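Tillus (robot arm project)

Tillus is a long-running build project centered on a secondhand robot arm set up in the Bravisora shared workshop, where it is used for sorting, fetching and putting away small household objects. It was begun by Marites Evangelista, a retired dental technician and keen home baker, who wanted to find out how much useful kitchen work could be done by a single arm bolted down beside an ordinary table. The project is known among hobby builders mostly for its written notes, which are generous with mistakes and measurements alike, and for the control program Grinomum that grew up alongside it.

Background

Evangelista joined Bravisora hoping to learn to weld, and by her own account she never got much further than a lopsided plant stand. What caught her interest instead was a shelf of motors and gearboxes at the back of the workshop, left over from members' earlier projects, and she spent most of one winter taking them apart and putting them back together. Her first machine was a small belt-driven slide that could push a jar from one end of a shelf to the other. It worked nicely with full jars and tipped over the empty ones, and she kept it going for several months before the belt gave out.

The arm came along the following February. A packaging business in the next town was closing and selling its equipment by the lot, and the arm was bundled with a pallet of conveyor rollers that had to be taken too. (The rollers are still in use at Bravisora, under the lumber rack.) The whole lot cost her 1607 dollars, a figure she recorded on the first page of the project notebook and underlined twice. It arrived with its controller but without a teaching pendant, and the first few weeks went into getting it to move at all.

Name

The name Tillus comes from a family word for a person who is always tidying up after others. Evangelista used it at first only for the arm, but it soon came to cover the table, the storage and the software as well. Older notes sometimes call the setup "the Dvořáček bench," after the secondhand workbench on which the arm was first tried out. That bench turned out to be too light for the job and shook whenever the arm stopped short, and it was given over to soldering, where it has been perfectly happy ever since.

Setup

In its present form Tillus is built around a white table with the arm standing at the back, on its own base, so that it reaches forward over the work. A two-finger gripper is fitted at the wrist. Placing the base behind the table was a fairly late change. In the earliest layout the arm stood at one side, which left the far corners hard to reach and meant that the elbow was forever swinging through the space where people liked to put their coffee.

Storage is kept deliberately plain. A white plastic drawer unit stands on the table, and a basket can be set on top of it for things that are waiting their turn. Evangelista tried a rack of open bins before this, and liked it, but she came back to the drawer since so much of a real kitchen is behind something that has to be pulled open first. The notes contain a long and rather affectionate passage on drawer handles, in which she goes through the merits of knobs, bars and curved pulls and comes down in favor of the curved ones, mainly for the way they forgive a gripper that arrives a little off center.

Software

Grinomum is the program that plans the arm's movements and decides how hard the gripper should close. It was written over two years by Evangelista with help from other Bravisora members, and it is best described as a patient program. It moves to a point above the object, waits, checks its position, and only then comes down. Visitors often find the pause a little comical, but it cured a whole family of problems at once, including a habit of pinching the table.

Objects are described to Grinomum on simple cards, one to each kind of thing, giving a safe width for the fingers, a greatest closing force and a preferred direction of approach. The cards can be edited by anyone at the workshop, and there is a custom of signing them with initials. There were 23 cards when the program was first shared outside Bravisora, and the pear card had been rewritten more often than any other.

Handling fruits and vegetables

Produce has been the main subject of the project from early on. It comes in awkward shapes, it is cheap, and in Evangelista's view it keeps a builder modest. A standard exercise sets out a few different pieces on the table and asks the arm to put them away in the drawer or the basket according to a written list. Round things roll, long things swing in the grip, and anything with a flat side may lie down in a way that the card did not plan for.

Bell peppers have proved kinder than their shape suggests. They lie on their sides quite steadily, and the fingers can usually find a good hold across the middle, though the walls dent if the force is set too high. Pears are fussier. A pear standing upright gives the fingers very little to hold near the stem, and gripping it lower down means a longer reach and more care about what is standing next to it. The advice on the pear card, in its latest version, is to come straight down, take the fruit at its widest part and lift slowly. 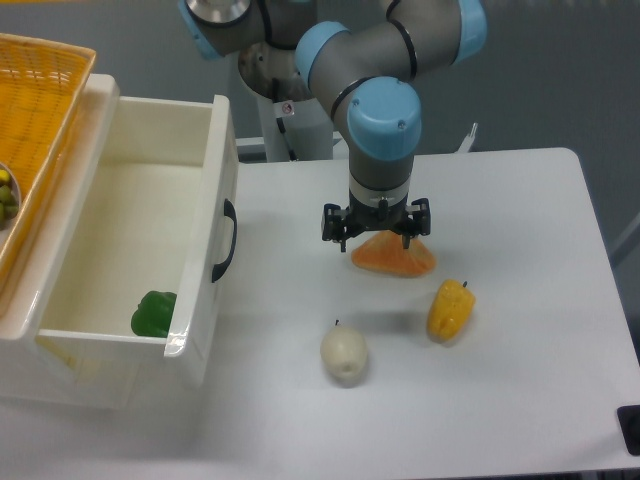
Wedge shapes were added last and are still considered the hardest of the lot. Evangelista's notes recommend lowering the gripper from directly overhead, with the wrist turned so that the fingers close across the narrow way, and beginning with a softer grip than seems sensible. In one long stretch of trials the arm made 85 attempts at wedges of one sort or another, and she wrote up the failures in more detail than the successes, on the grounds that a reader at home would be meeting the failures first.

Opening the drawer is treated as a separate exercise, with its own card. The arm hooks the handle, draws back in a straight line and lets go before returning to the table. Early versions pulled at a slight angle and jammed the drawer in its runners, and for a while the card carried a penciled note asking people to rub a candle along the edges.

Workshop practice

Tillus is run at Bravisora under a short set of house rules. A second person must be in the room whenever the arm is powered, the stop button is kept within reach of whoever is seated, and the speed is held low unless the table has been cleared. New members begin with the jar exercise, a fond leftover from the belt-driven slide, and move on to produce once they have written a card of their own. A session usually lasts around 3 hours, with a good part of that spent on setting out, wiping down and talking.

The notebook has been copied and passed along to several other workshops, and a spiral-bound edition sits on the shelf by the door at Bravisora. Evangelista continues to add to it. Recent entries deal with eggs, so far hard-boiled only, and with a second drawer.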